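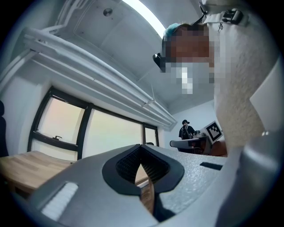

The long room at Suksawat, from the grip's point of view.

Take 461. Perrine squeezed too early and the cup went over.

"Again," said Chaiwat, not looking up.

She set the cup back on its cross of tape. Blue cup, blue saucer, spoon to the left. She knew the spoon better than she knew some of her cousins. Hand through the loop, thumb on the trigger, elbow in. Go in low. Wait. Close. Lift - not fast, never fast, the thing would learn fast and then it would learn spill.

Cup on saucer. Spoon on saucer. Open. Back away.

"Good one?"

"Good one."

Take 462, then.

They wanted 1093 by the end of September, all good ones, and the bad ones didn't count though you still had to do them. Hamix paid by the good one. Tassanee had worked it out on the back of an envelope the first week, what that came to per cup, and then torn the envelope up and wouldn't tell anyone the number.

Perrine's wrist hurt. It had started at the thumb and gone down. She'd told Surachet, who was in charge of wrists, along with chairs and the tea money, and he had given her a bandage and a look.

"You're tensing," he said. "Pretend it's your own hand."

"It's got two fingers."

"So pretend you've got two fingers."

She did, for a bit. It helped, which annoyed her.

What she hadn't said, to Surachet or anyone, was whose way it was. The go in low, the wait. The little quarter turn at the end so the handle faced the person. That was Vania's. Her aunt had run the café by the ferry in Trondton until the stairs got too much, and she put every cup down like that, handle round to your right hand, or to your left if you were left handed, and she always knew. Perrine had carried cups there for 3 summers. She had been told off for it most days. Handle, Perrine. Handle!

Nobody at Hamix had asked for a handle. The sheet said cup on saucer, spoon on saucer, release. She'd just done it on take one, without thinking, and Chaiwat had marked it good, and so she'd kept on.

Take 470. Take 471. Somewhere in there a lorry went by and the spoon buzzed on the table. Good one, good one. Bad one, her sleeve caught. Good.

At four Panya Rojanasak came down from upstairs with his laptop open on his forearm like a tray. He only came down when there was something wrong.

"Who's doing the turn?"

Chaiwat stopped typing.

"What turn," said Perrine.

"There's a turn at the end. On the cups. We ran the first lot through last night and the arm's doing it, it puts the cup down and then it sort of -" He did it in the air with his free hand, and did it badly, all shoulder. "It adds a second and a half. Tassanee's don't have it. Surachet's don't have it."

"Is it in the way?" said Tassanee from the other table.

"It's not on the sheet."

Perrine looked at the tape cross. She thought about saying sorry and found she'd already said it, very quietly, and that she didn't mean it much.

"It's the handle," she said. "So it's facing them."

"Facing who?"

"Whoever's having the tea."

Panya looked at the table, and at the chair, as if someone might be sat there. Then back at the laptop. He scrolled for a while. Everyone waited, Surachet with the kettle in his hand.

"I'd have to throw out ninety one," Panya said. "91 with the turn in, before I stopped checking. There'll be more."

Ninety one cups. She did the envelope sum in her head, a rough go at it, and saw why Tassanee had torn hers up.

"Or you could change the sheet," said Tassanee.

"I can't just change the sheet."

"Who writes the sheet?"

He didn't answer that, because he did.

Perrine put her hand back through the loop. She didn't plan to. Her wrist said no and she went ahead anyway, low, wait, close, lift, across, down. And stopped. The cup sat on the saucer with its handle pointing at the wall, and she held it there in the two stiff fingers and did not turn it. It felt like leaving a tap on.

"There," she said. "That's what you want."

Panya bent down. He got his face right on a level with it. He was left handed, she noticed, he had the pen behind his left ear and ink up that side of his palm, and she had worked alongside him since spring and never noticed. Vania would of had it in the time it took him to cross the room.

"It looks a bit rude," he said at last.

Tassanee laughed so hard she had to put her own grip down.

"Show me the other," said Panya.

So she showed him. Low, wait, close, lift. Across, down, and the quarter turn, but the other way about, so the handle came round to his left. She opened the fingers and backed off and he reached out, not thinking, and picked it up. Empty cup. He actually raised it halfway.

He put it down and said he'd have to talk to someone, and went back up the stairs with the laptop shut. Chaiwat watched him go.

"Was that last one good or bad?" he asked. "I've got to put something."

"What've you got for choices?"

"Good. Bad."

She shook out her wrist. Surachet had the kettle going now, she could hear it ticking as it warmed, and he was getting down real cups, the chipped ones, and lining them up any old how with the handles all over the place.

She rang Vania that night from the bus. Bad line, a telly on loud behind it. She tried to explain about the arm, that it was in a different building altogether and had never met either of them, and it had put down a cup last night with the handle round. No one had told it to. Well, someone had.

There was a long gap, just the telly.

"Which side?" said Vania.

"Right. It only knows right."

"Well, then you're not finished, are you," her aunt said, and went off to see about her supper.

In the morning there was a new sheet on the table, still warm from the printer, with a line added at the botom in Panya's cramped capitals. Perrine read it twice. She moved the chair round to the other side, taped a fresh cross, and put her hand through the loop.

"Take one," said Chaiwat.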